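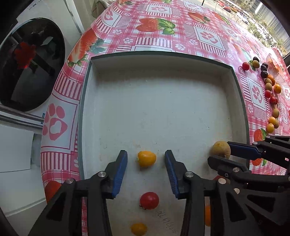

Most grasp planners treat the target as a rigid body with known friction, and most of the failures logged against them come from targets that are neither. Kola, the planning stack maintained by the Werkach group, began as a planner of that sort and spent two release cycles being taken apart. Its current design rests on a narrower claim: that for small produce, the useful decision is which item to take next, and that the grasp pose follows from the answer with little further work. A tray holding yellow-orange fruit and a glossy red cherry tomato, with a second gripper closed on a brownish-tan item near the side, is a fair statement of the problem. Any finger path into the middle of that tray has to be checked against the other gripper as well as against the fruit, and the two checks run at different rates.

The older version of Kola ran both in a single loop. Each cycle rebuilt the full collision world, sampled grasps over every segmented object, scored them, and handed the winner to the controller. On an uncluttered surface this was adequate. With two end effectors in one workspace, the collision world went stale before the scoring finished, and the planner spent much of its budget rejecting candidates it had itself proposed.

The rewrite splits the work into a slow layer and a fast one. The slow layer runs at 5 Hz and maintains an ordered list of targets. The fast layer runs at 100 Hz and knows only the current target, the fingertip geometry and a distance field around the other gripper. If the field reports a clearance below threshold, the fast layer stops the approach and waits. It does not replan. Replanning belongs to the slow layer, which sees the stop as one more observation and reorders the list if it has to.

### Segmentation by shape, then colour

Perception was the harder part. The first segmentation model had been trained with colour as a strong cue, and it performed as expected until it was shown a printed tablecloth. Red strawberries on fabric were returned as graspable objects with high confidence. Depth filtering removed most of them, but a fold in the cloth raises the print by a few millimetres, enough to pass a loose threshold.

Kirkegaard, the perception module that replaced it, proposes objects from depth curvature alone and uses colour only to separate neighbours that touch. The training set holds 3,976 labelled captures, many taken on patterned cloth in daylight. Glare is labelled as its own class. The module returns "unknown" for glared regions, and the slow layer is written to accept that answer and look again from another pose.

Two failure modes remain open. Dark fruit in shadow returns poor depth, and a cluster of very dark items tends to merge into one proposal. Partly hidden items are also underestimated in size, so the planned finger opening is too small. The present workaround is to open to the maximum width whenever the visible outline meets an occluding edge. It costs travel time and occasionally disturbs a neighbour.

### Force without a force sensor

The grippers carry no dedicated force sensing. Closing force is inferred from motor current, and the estimate is noisy at low speed. Kola handles this with a two-stage close: a position-controlled move to just short of the estimated diameter, followed by a slow current-limited move. The current limit is set per class, and an unrecognized item gets the lowest limit in the table.

Tuning that table by hand was tedious enough that it produced a tool of its own. Ledard replays a recorded close against a chosen set of limits and marks the point where the controller would have stopped. It makes no attempt to simulate the fruit. Its output is a plain text file, one line per attempt, which can be compared between branches with ordinary diff tools. Since October, any change to the close routine has needed a Ledard run attached before review.

The group's next item is time synchronization. The two grippers are stamped by separate clocks, and the offset drifts over a long session. At present it is estimated once at start-up and then held. The distance field is padded to cover the error, and the padding is what keeps the fast layer from approaching items close to the other gripper. A continuous estimate is in the development branch, disabled by default.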